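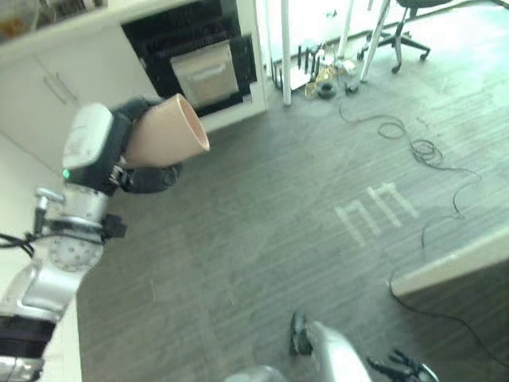
Emília Čierny
Student lead, Peltus robot club

Hi, and welcome to the readme for Peltus Cones! It's the set of practice recordings our club made in September while we were learning to drive two arms at once (harder than it sounds, my left hand has opinions). The job is always to pick up a cone-shaped thing and hold it steady with the open end facing up.

What you get

There are 815 recordings in the folder, and 763 of them are good grabs. The rest are drops and misses. I kept those in because our coach at Flarov wanted them, and I've come to like them too! Each one is about 40 seconds long and has its own folder with the video, the joint angles and a little text note from whoever was driving.

Names and notes

Good grabs start with g, misses start with m. If the note says "modex", we were running the Modex control script, and if it says nothing it was my older one. Please don't mix the two when you train, the timing is different and I lost a whole evening to that.

Known problems

Recordings in batch 19 have the left and right arm labels swapped. I fixed the first few by hand and then ran out of patience, so check before you use them. Notes are in English or Slovak, depending on the driver.

Using it

Free for school and club projects. If you take it to the Blomqvist Cup, say hi to us there and tell me how it went!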